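Call for participants: household storage and sorting habits study
Ullora Research, Gradambridge
Reference 924

Ullora is recruiting adults in the Gradambridge area for a study of how people store, sort and carry small household goods. The results will be used to revise the product sizing guide that Ullora maintains for its retail clients. No experience is required.

Who can apply
Applicants must be 18 or older, live in a home with at least one other person, and do a share of the shopping or laundry. Renters and owners are equally eligible. Current employees of Ullora or Rekden, and members of their households, are excluded.

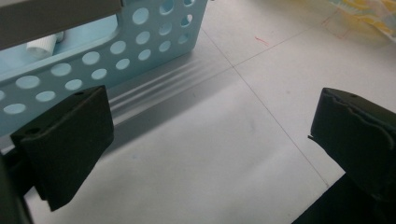 Participation has two parts. The first is a written diary kept at home for 2 weeks, with one short entry per day covering what was bought, where it was put and whether it was moved later. Entries may be made on paper or through the online form. The second is a single interview at the Ashour building, second floor, lasting no more than 90 minutes. An elevator is available.

Payment
Participants who complete both parts receive $300. Those who complete the diary only receive half of that amount. Payment is made by check or bank transfer after the interview. Parking at Ashour is free for the length of the visit – bring the ticket to the front desk to have it stamped.

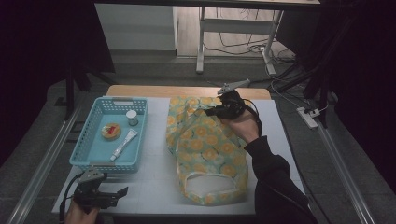

Diaries are stored under a participant number and kept separate from contact details. Interviews are recorded in audio only, and recordings are deleted once the transcript has been checked. Participants may withdraw at any point before the transcript is checked and are paid for the parts already completed.

How to apply
Complete the screening form on the Ullora website and quote the reference number given at the top of this page. Applications close on 19th April. Places are assigned by age group and household size, so an early application does not guarantee selection. Applicants who took part in the January round may not apply again.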